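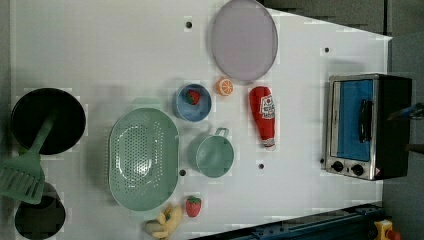 Figure 2. Toy kitchen items on the white play table, seen from above. Two round black cooking vessels are at the left, one with a mint-green slotted spatula resting across it.

3.2 Materials and procedure

Pretend cooking was chosen for the language sessions because most children in the pilot already knew the words for common kitchen actions. Each child was given a set of plastic kitchen items and toy foods (Figure 2) and played with a parent for 20 minutes. Parents were told to play as they would at home and were not told that verbs were being studied.

A total of 50 families took part, all recruited through preschools in the Rendell district. Sessions began in September and the last recording was made on 15th June. Speech was transcribed in Flirau, and a second coder checked every transcript against the audio.

We counted a verb as an action verb if it named something done to an object, such as "stir," "pour" or "cut." General verbs – "do," "get," "put" – were coded separately. The children produced 1045 action verbs in all. Of these, 480 came directly after a parent had used the same verb, and 207 came after a parent's question that did not contain it. The rest had no clear prompt in the speech before them.

Repeated verbs were kept in the main analysis. Kaewmanee coding rules would remove them, but doing so leaves too few items for the youngest children. Results under both rules are given in Section 4.1. Songs and counting rhymes were left out, as were turns where two people spoke at once and neither coder could make out the verb.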